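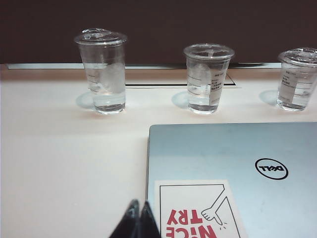
Lidded cups of ice water on the workbench table, with the gripper in the foreground.

The arm at the Jurkia shared workshop began as a home project. Its builder, a member of the workshop who asked to be identified only by that role, moved it from a spare bedroom in August, when the base outgrew the desk it was clamped to.

"The first version could not hold its own weight for more than a minute," the builder said. "I replaced the shoulder motor and printed new brackets. That was 11 brackets before one fit."

The frame is a Gonura kit, bought used and since modified. The control board was supplied by Bustell. Total spending stands at 361 dollars, a figure the builder keeps in a notebook along with every failed part.

Clear cups were chosen as the current test objects on the advice of another member. "Clear plastic is hard for a cheap camera," the builder said. "With water and ice inside, the edges seem to move around. I wanted the difficult case first – the easy ones can wait."

Grip force remains the main concern. The builder lowered the limit by 40 percent after an early trial crushed an empty cup, and the fingers are to be fitted with softer pads ordered from Ayala.

Asked about the next stage, the builder mentioned a log of around 2000 attempts that has yet to be sorted. "I have put that off. The wiring at the wrist comes first."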